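What I'd Change About the River Ride

I have been home for three weeks and my left hand still goes a little numb when I hold a phone. Other than that I feel fine. People keep asking how the ride was and I keep saying "long," so I'm going to write it down properly and send them here.

The route was Hunora to Podano, following the Lungu most of the way. It came to 836 miles by my bike computer, and I did it in 13 days with no full rest day. I had planned on one. I'll get to that.

I'm 51 and not fast. I had done a few weekend trips before this and one trip of five days, which I remembered as easier than it probably was. I trained by riding to work all winter and doing one long ride on most weekends. My longest training ride was 70 miles and I was wrecked after it, and I decided not to think too hard about what that meant.

The first two days out of Hunora are on a rail trail, crushed gravel, almost flat. The trail is good. It is also boring, and I say that as someone who likes rail trails. You ride between two rows of trees and every few miles there's a road crossing with a gate you have to steer around. With bags on, the gates are tight. I clipped the second one and put a scratch down the side of the frame that I've decided to leave alone.

I camped both nights. The first site had a water pump that gave brown water for a while before it ran clear, and the second had no pump at all, even though the map showed one. I had a bottle and a half left and drank it very slowly with crackers. After that I filled everything whenever I passed a tap, even if I'd filled up ten minutes earlier.

Day three is where the trail ends and you go onto county roads. I had worried about this the most and it was fine. Trucks gave me room. The dogs were worse than the trucks. One farm had a pair of them that waited until I was right at the driveway and then came out together, and I found out I can go 24 miles an hour on a loaded bike if I need to.

Then the climb. The high point of the route is just over 3,000 feet, and you get to it all in one afternoon after days of nothing. I'd read other people's write-ups and most of them treat it like a small thing. It took me four hours. I walked a good part of it. Pushing a loaded bike uphill in bike shoes is slower than riding it and hurts different muscles, so I kept switching between the two and being unhappy with both. There is a gravel pull-off near the top with a picnic table, and I lay down on the table with my helmet on and stayed there until I got cold.

The way down took 25 minutes. My brakes squealed the whole time.

I had booked a motel at the bottom, the only one in that town, and when I got there the office was locked with a phone number taped to the door. The owner drove over from her house and let me in and apologized about the ice machine. I did not care about the ice machine. I washed my socks in the sink, ate a frozen burrito from the gas station and was asleep by 7:30.

The middle of the ride is hard to tell apart in my memory. The Lungu gets wide and slow there and the road stays up on the bluff, so you see the water from far off but can't get to it. It was hot. I started riding at 5 a.m. and stopping from noon until 3, usually at a library if there was one. Small-town libraries are the best thing on that whole route. They have cold air, a bathroom, a place to charge things, and no one minds if you sit there with a magazine and don't turn the pages. I read most of a book about bees over the course of four libraries, a few chapters in each. I still haven't finished it.

The food was worse than I expected. I'd pictured diners. There were two diners in 13 days that were open when I came through. The rest was gas stations and one very good grocery store where I bought a whole rotisserie chicken and ate it on the curb by the carts. I also ate a lot of peanut butter on tortillas. Tortillas travel well. Bananas don't -- I carried three of them for half a day and had to throw out two and wash the third off my spare shorts.

Days eight and nine it rained. It wasn't a storm, just steady rain from the time I got up until after dark, two days in a row. I had planned day nine as my rest day, in a town with a river museum I wanted to see. The museum turned out to be closed for the season even though it was June. The campground was under two inches of water, and the cheapest room was more than I wanted to pay, so I kept going. I don't regret skipping the rest day as much as I thought I would. Sitting in a wet tent isn't rest.

What I do regret is not fixing my handlebars. By then my hand was going numb every afternoon and I knew the bars were too low. The fix is two bolts and a spacer. I had the tool with me. I kept telling myself I'd do it at the next stop, and at the next stop I'd be hungry, and I rode the last 300 miles like that.

One flat the whole trip, on day eleven, a piece of wire about as long as a staple. I changed the tube in the shade of a grain elevator. A man in a pickup stopped and asked if I needed anything and then stayed to tell me about his knee surgery. He was good company. He also told me the bridge at the next town was closed to cars but that bikes could get through, which saved me 19 miles.

Podano is not much to look at when you come in from the north. There's a tire place and a self-storage place and a long strip of road with no shoulder. Then you turn a corner and you're at the river and there's a park with a sign for the end of the route. I got there at 4 in the afternoon. A family was using the sign to hold up one end of a volleyball net. I leaned the bike on the other side of it and ate the last tortilla.

I took the bus home the next day with the bike in a box. The bus took eleven hours, and I watched nearly all of it go backward out the window.

Money, for those who asked: I spent just under $1,000 in total, counting the bus, four nights indoors, food, a new chain and the campsites. That doesn't count the bags, which I bought in March. They're the Wotus roll-tops, a pair of large ones for the back, and I still like them. They kept the water out for two straight days of rain. The clips are stiff when they're cold. I'd buy them again.

Now the packing, which is the part I'd really do differently.
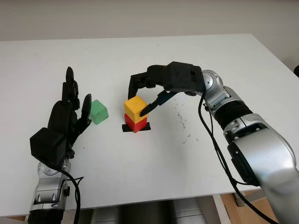
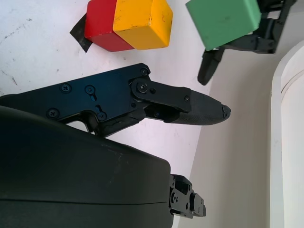

My packing system at the start was to fill each bag by weight, heavy things low, light things high, and the same weight on both sides. That part is good advice and I'd keep it. What it leaves out is how often you need each thing. In the first picture there's a yellow cube sitting on a red one, and a green one standing by itself. You can take the green one whenever you like, but to get at the red one you have to move the yellow one first. My rain jacket was the red cube for the first week. So was the pump, and so were the peanut butter and the headlamp. Every time I wanted one of them I unrolled the bag on the side of the road, took out the sleeping bag, held it under one arm so it wouldn't touch the ground, dug around, and then put it all back. I did that several times a day. It's a dumb way to spend an afternoon.

On day seven I dumped everything out on a motel bed and started over. Left bag was for camp only: tent, sleeping bag, pad, pot, the clothes I slept in. It didn't get opened until I was done riding. Right bag was everything for daytime, with the jacket on top and the food right under it. Tools and the pump went into the little bag under the seat where they should have been from the start. The left side came out a bit heavier and I couldn't feel any difference in how the bike handled. It rained the next morning and I had the jacket on in under a minute.

I also mailed a box home from that town. In it were a second pair of jeans, a camp chair, a hardcover book, a bike lock heavier than the chair, and a bag of rice I had been carrying since Hunora and had never once cooked. The postage was $18. The lock I missed once, outside the grocery store with the chicken, which is why I ate it on the curb where I could see the bike.

Things I brought and used every day: the wide-brimmed hat for off the bike, a bandana, zinc sunscreen, a small roll of duct tape wound around the pump, earplugs. The earplugs were for campgrounds near train tracks, and most of them are near train tracks.

Things I didn't bring and wanted: a second pair of gloves, a longer charging cord, chamois cream after day four. I bought the cream in a farm supply store. It was meant for cows, it came in a green tin, and it worked fine.

I raised the handlebars last weekend. It took ten minutes. There's a shorter loop out of Podano that crosses the Lungu twice and comes back along the east bank, and I have the map for it on the kitchen table, but I want to get the feeling back in my hand before I book any days off.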